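3. 対象面の分類と試料採取

3.1 調査住戸と対象面

本調査では、プランサイド(Pranside)地区およびタットネス(Tutness)地区の集合住宅から抽出した200戸の寝室兼居室を対象とし、室内の水平面に堆積する繊維性粉じんを採取した。両地区は階数構成と窓面の方位分布が類似する一方、暖房方式が異なる。プランサイド地区では温水放熱器が、タットネス地区では送風式の暖房が主である。堆積粉じんに占める繊維片の割合が気流条件によって変わることは先行研究[7, 11]で指摘されており、両地区の比較はこの点の検証を意図したものである。

対象面は床上0.4 m以上の水平面のうち、居住者が日常的に物を置く面に限定した。棚の天板上面、冷蔵庫上面など手の届きにくい面は、堆積期間の推定が困難なため除外した。窓台は結露の影響を受けやすく、粉じんの付着機構が他の面と異なると考えられるため、同様に除外した。床面についても、歩行による再飛散と持ち込み土砂の混入が大きく、本稿では扱わない。

3.2 布製被覆面

水平面のうち、布で覆われた面は粉じんの発生源であると同時に捕集体でもある。織組織の表面に捕捉された繊維片は硬質面に比べて再飛散しにくいが、被覆布自体の摩耗によって新たな繊維片が供給されるため、両者を採取試料から分離するには色相と断面形状による識別が必要となる。

被覆布の表面形状は一様でない。平織の地に文字や花などの図柄、縁飾りが加わる場合、部位ごとに凹凸が異なる可能性がある。予備調査では、同一の布であっても地の部分と装飾の境界部とで、粘着テープに転写される繊維片の数に差が認められた。そこで本調査では、一枚の被覆布につき地部、装飾部、境界部の三部位を区別し、それぞれから採取することとした。無地の布については地部のみを採取した。図3の例では、格子柄の部分を地部、中央の帯のうち花と文字のある箇所を装飾部、小さな輪を連ねた白い線に沿う箇所を境界部とした。

卓上に照明器具がある場合は、その台座およびコードの位置を採取票に記入した。器具の直下や周縁では布が押さえられ、拭き取りや払い落としが及びにくいと考えられるためである。ただし、器具の点灯時間は居住者の申告に依存し、発熱による局所的な上昇気流の影響を定量的に評価するには精度が不足する。このため、照明器具の有無は二値の共変量としてのみ扱った。

図3 布製被覆面の例。壁際の小卓に掛けられた格子柄のテーブルクロスと卓上ランプ
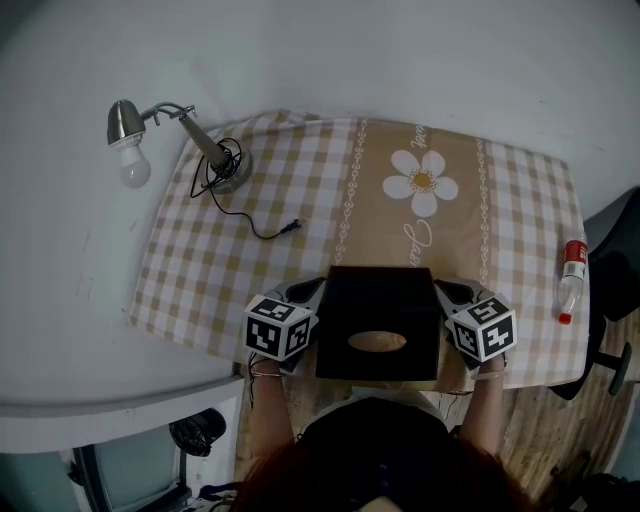 3.3 採取手順

採取にはベルクマン(Bergmann)法に準じた粘着テープ転写を用いた。原法は硬質面を対象としており、押圧を指で行うため、柔軟な面に適用すると採取者間のばらつきが大きい。本調査では押圧具に平坦な錘を用い、接触時間を5秒に統一した。テープは剥離後ただちに透明な保護シートに貼付し、採取部位と方向を記した封筒に収めた。方向の記録は、織目に沿って配列した繊維片と、無秩序に沈着した繊維片とを顕微鏡下で区別する際に用いる。

採取は一住戸につき二回行った。初回の採取後に対象面を清掃し、90日の間隔をおいて二回目を実施した。この間、居住者には通常どおりの清掃を依頼し、清掃の頻度と方法を記録票に記入してもらった。被覆布を洗濯または交換した場合は、その時点を堆積期間の起点とした。記録票の記入に欠落があるものについては、聞き取りによる補完を試みたが、起点が特定できない試料は解析に含めていない。

採取時の室内気流は、対象面の中央から高さ0.1 mの位置で熱式微風速計により測定した。窓と扉を閉じ、在室者の移動を止めた状態で測定を開始し、値が安定してから読み取った。送風式暖房の住戸では、送風の停止時と運転時の両方を測定している。運転時の値には吹出口からの距離による偏りがあるため、解析では住戸内の順位に変換して用いた。

採取の総数は2525点である。このうち、テープの皺による転写不良、封筒の記載不備、堆積期間の不明を理由とする除外を経て、1402点を有効試料とした。除外率は高いが、除外された試料の地区別および面種別の構成は有効試料と大きく異ならず、除外が地区間比較に系統的な偏りを与えた可能性は小さいと判断した。

3.4 寝具上の物品と硬質面との区別

面の分類で判定が分かれやすかったのは、寝具の上に置かれた箱、鞄、書類入れ等の物品の上面である。これらは位置としては寝具に属するが、表面は布ではない場合が多い。ダリッツ(Dallitz)分類では物品の支持面を基準とするため、寝具上の箱は寝具面に含められる。しかし堆積粉じんの捕捉を支配するのは支持面ではなく最表面の性状であり、この基準をそのまま用いると、滑らかな表面から得た試料が布製面の分布に混入する。

本稿では最表面の性状を第一の基準、支持面を第二の基準とした。図4の黒い箱のように、革張りに似た外観で縁に縫い目が見えるものは「皮革様面(寝具上)」に区分する。天然皮革と合成皮革の判別は目視では確実性を欠くため、両者をまとめて皮革様面とした。判別を要する解析では別途、赤外分光による確認を行っている。

皮革様面で留意すべき点は縫い目である。縫い糸は針孔の周囲にわずかな窪みを作り、繊維片が滞留しやすい。また、糸自体の毛羽が試料に混入すれば、周囲の寝具に由来する繊維片と混同されうる。特に白色の縫い糸は、白色の寝具から脱落した綿繊維と色相では区別できない。このため皮革様面の採取では、縫い目から10 mm以上離れた位置を主採取点とし、縫い目上の試料は別系列として扱った。

蓋のある物品については、蓋の傾きにも配慮した。傾斜した上面では粗大な繊維片が下端側に移動し、一点の採取では面全体の堆積量を代表しない。傾きが認められる場合は上端側と下端側の二点で採取し、その算術平均を当該面の値とした。蓋の開閉頻度は申告値のばらつきが大きく、説明変数から除いた。

図4 寝具上に置かれた物品の例。縁に白いステッチのある黒い箱

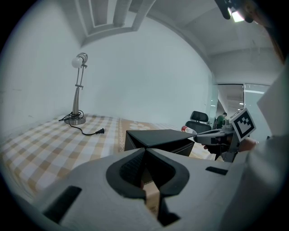

3.5 計数および判定の一致度

繊維片の計数は偏光顕微鏡下で行い、長さ50 μm以上、長さと幅の比が3以上の粒子を繊維片と定義した。互いに絡み合った繊維片は、端点が識別できるものを個別に数え、識別できないものは一塊として別欄に記録した。計数視野は試料の中央と四隅に設け、テープ縁部の粘着剤のはみ出しが認められる視野は隣接位置に移した。

面種の判定はLærke VídalínとIdrisa Mosotiの二名が独立に行った。判定に先立ち、予備調査の記録を用いて基準の適用例を共有したが、本調査の判定中は相互の結果を参照していない。不一致が生じた試料は採取票に戻って再判定し、それでも一致しない場合は「その他」とした。不一致の多くは、布に樹脂加工を施した面を布製面とみなすか硬質面とみなすかに関するものであった。加工の有無は採取時の触診記録に依拠しており、記録のない試料については布製面に含める規則とした。この規則は布製面における捕捉量を過小に見積もる方向に働くため、4.2節では加工の疑いがある試料を除いた場合の推定値を併記する。

堆積速度は、単位面積あたりの繊維片数を堆積期間で除して求めた。分布は右に長い裾をもつため、対数変換後に混合効果モデルを当てはめ、住戸を変量効果、面種、地区、清掃頻度および照明器具の有無を固定効果とした。部位間の比較は布製被覆面の試料に限定し、同一の布から得た試料の相関を考慮して、布を住戸の下位の変量効果に加えた。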